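Hirico Pushing Set, version 4

This is the data card for the Hirico set, collected at the Halach lab for work on tabletop pushing with a single finger. It goes with the Skerkedus training code, but the files can be read without it.

What is in it

The set has 954 episodes. In each one the arm is given a short written goal and tries to reach it by pushing blocks across a flat board. Goals name a block by color and shape and say where it should end up, either next to another block or at a part of the board. An operator drove the arm by hand controller for all of the episodes. No scripted motion was used.

Every episode folder holds the camera video, the commanded and measured tool position, the goal text and a success mark. The success mark was entered by the operator at the end of the run and checked later by a second person watching the video. When the two disagreed, the second mark was kept.

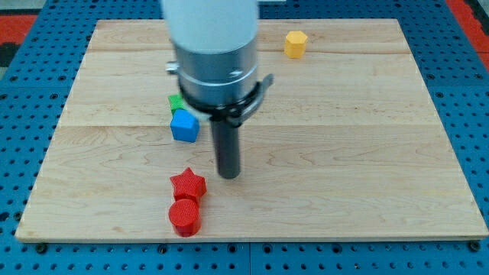
Block start positions were drawn at random before each episode and set by hand, so expect small errors. Tool height is held fixed during a push. The operator could lift the finger between pushes, and those stretches are labeled "travel" in the step file. If you only want contact motion, drop them before training.

Splits

387 episodes are held out for testing. Their goals use color and shape pairs that also appear in training, but with wording that does not. Please do not tune on them.

Baseline

The Hailu policy, trained on the rest of the set, is included as a checkpoint. It does well on goals that need one block moved a short way. It does worse when another block is in the path, and it often pushes both. Averaging over 8 predicted steps made the motion smoother but did not fix this.

Known problems

Goal text has a few spelling errors, left as typed. Video and tool logs in the April batch are slightly out of step; use the corrected time column for those. The force channel was dropped after version 3 and is not coming back.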